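About Trilance College

Trilance College is an independent vocational college in Grakville, offering certificate and diploma programs in textile care, garment repair and commercial laundry operations. The College is registered to deliver training to domestic students and is governed by a board of directors, to which the Principal reports.

Our History

The College was founded by Osvaldo Messina, a dry cleaner by trade, who began teaching evening classes above his shop in Hosseinzadeh Street. The first intake consisted of 15 students, most of them already employed in hotels and hospitals across the district. Demand from employers led to the introduction of daytime classes, and the College later moved to its present site at 94 Olodine Road, a former wool store.

The original timber floors and loading doors of the building have been retained. Teaching rooms occupy the ground level, with the library, student lounge and administrative offices upstairs.

Our Programs

Students may enrol in full-time or part-time study. Core units cover fibre identification, stain chemistry, pressing and finishing, workplace safety and customer service. Diploma students also complete units in cost control, water management and staff supervision, together with a supervised placement in an approved workplace.
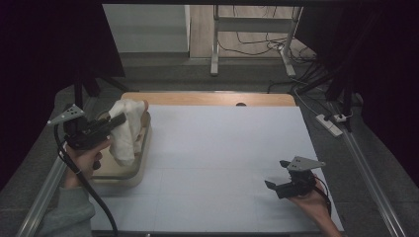 Placements are arranged by the Industry Liaison Office, which maintains agreements with linen services, aged care providers and independent dry cleaners. Students who are already working in the trade may apply for recognition of prior learning. Applications are assessed individually, and documentary evidence from an employer is required.

Short courses in mending, dyeing and the care of woollen garments are open to the general public. These are held on weekends and do not lead to a formal qualification.

Our People

Kourosh Asadi was appointed Principal after a long career in hospital linen management. He is supported by a Head of Studies, a Registrar and a teaching staff drawn from industry. All trainers hold current vocational teaching qualifications and are expected to undertake regular professional development.

The College has 700 enrolled students across all programs. Its library holds 1201 catalogued titles on textiles, colour and the history of domestic work, and is available to graduates as well as current students.

Governance and Enrolment

The board meets quarterly and publishes its annual report each June. Policies on fees, refunds, complaints and academic integrity are available from the Registrar on request.

Enrolment enquiries should be directed to the Student Centre on the ground level. Prospective students are welcome to tour the College by appointment.

Page last updated Apr 6, 2021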